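Trurnutar Händlerbrief, Ausgabe Frühjahr

Stand 26. April 2018

Liebe Händlerinnen und Händler,

kurz und knapp diesmal, die Messe sitzt uns im Nacken und das halbe Lager steht voller Kartons. Trotzdem ein paar Sachen, die vor dem Sommer raus müssen.

Neue Filztaschen, Serie Flarkska

Endlich da. Vier Größen, vom kleinen Kulturbeutel bis zur großen Umhängetasche. Wollfilz, 3 mm, Henkel aus pflanzlich gegerbtem Rindsleder, vernietet und zusätzlich vernäht. Die Nieten waren beim ersten Muster zu weich, das haben einige von Ihnen auf der Hausmesse ja gesehen (und laut gesagt, danke dafür). Jetzt sitzen die fest. Farben: Anthrazit, Moosgrün, Senf, ein dunkles Rot. Das Hellgrau vom Musterbrett kommt nicht, der Filz war fleckig und die Weberei konnte keine gleichmäßige Partie zusagen. Wer Hellgrau schon vorbestellt hat, bitte umbuchen auf Anthrazit oder kurz anrufen. Frau Nuchit hat die Liste.

Erste Partie sind 3000 Stück über alle Größen. Davon ist fast ein Drittel schon reserviert, also nicht zu lange warten. Zweite Partie kommt im Juli, aber da ist Senf noch nicht bestätigt.

Artikelnummern haben sich geändert! Die alten Nummern aus dem Winterkatalog bitte nicht mehr verwenden. Die große Umhängetasche hat jetzt die 1036, die anderen stehen im Beiblatt. Letzte Woche sind wieder drei Bestellungen mit alten Nummern gekommen und eine davon ist prompt falsch gepackt worden. Ist korrigiert, Ware ist unterwegs, Entschuldigung nach Baltolstead.

Pflege, weil die Frage dauernd kommt

Filz nicht in die Maschine. Auch nicht im Wollprogramm, auch nicht kalt. Trocken ausbürsten, Flecken mit lauwarmem Wasser und etwas Gallseife abtupfen, liegend trocknen lassen. Leder einmal im Jahr dünn einfetten, überschüssiges Fett nach einer Stunde abreiben. Die Pflegekärtchen liegen jeder Tasche bei, Nachschub für die Ladentheke gibts kostenlos im Bund. Einfach auf den Bestellschein dazuschreiben.

Reklamationen wegen eingelaufener Taschen nehmen wir nicht zurück. Tut uns leid, aber das waren im letzten Jahr zu viele. 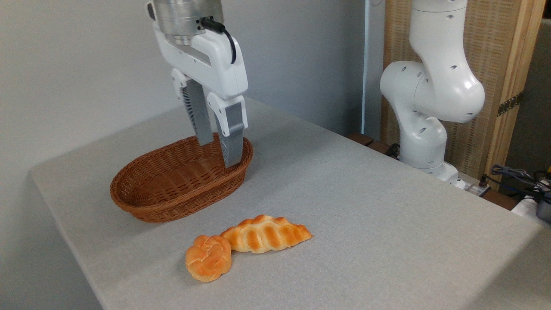
Mindestmengen und Preise

Der Einstieg bleibt bei vier Stück je Farbe. Kartonmengen wie gehabt. Neu ist der Staffelpreis für Häuser, die übers Jahr 2000 Teile und mehr abnehmen, gemischt über alle Serien. Herr Boateng rechnet das gern durch, bitte die Zahlen vom Vorjahr bereit halten, dann geht es schneller.

Preise für Baumwollbeutel bleiben bis einschließlich Juli stabil. Danach müssen wir neu rechnen. Die Rohware ist teurer geworden und der Druck auch, mehr läßt sich heute nicht sagen.

Eigene Logos

Siebdruck auf Baumwolle: ja, einfarbig und zweifarbig. Prägung auf Leder: ja, aber nur auf dem Henkelstück und nur mit Vektordatei. Bitte keine Fotos vom Firmenschild mehr schicken, damit kann die Werkstatt nichts anfangen. Stick auf Filz: im Moment nein. Herr Patrício testet noch, der Filz wirft sich rund um die Stickerei und das sieht nicht gut aus. Sobald ein brauchbares Muster auf dem Tisch liegt, melden wir uns.

Für geprägte Ware bitte drei Wochen Vorlauf einplanen, nach Freigabe des Musters. Nicht nach Bestellung. Das wird oft verwechselt.

Rucksack Matsuda läuft aus

Restbestand in Schwarz und Oliv, solange Vorrat. Kein Nachschub, der Verschluß wird vom Zulieferer nicht mehr gefertigt. Ersatzschnallen haben wir noch eine Kiste, die heben wir für Reparaturen auf. Ein Nachfolger ist in Arbeit, mit Rollverschluss und etwas breiteren Trägern. Frau Montoya sucht noch zwei oder drei Läden, die ein Vorserienmodell ein paar Wochen ins Regal hängen und ehrlich berichten was die Kundschaft meint. Bitte direkt bei ihr melden.

Außendienst

Frau Bugti übernimmt ab sofort die Touren im Norden. Ihre Durchwahl steht auf dem neuen Bestellschein. Termine die schon ausgemacht sind bleiben bestehen, sie hat den Kalender übernommen. Wer einen Besuch braucht und noch keinen Termin hat: Mail genügt, Stichwort Tour in den Betreff.

Und noch: die Musterkoffer vom Winter fehlen uns teilweise. Wer noch einen stehen hat, bitte zurückschicken, unfrei ist in Ordnung.

Bestellschluß für die erste Flarkska-Partie ist Ende nächster Woche.

Gruß aus dem Lager
Ihr Trurnutar-Team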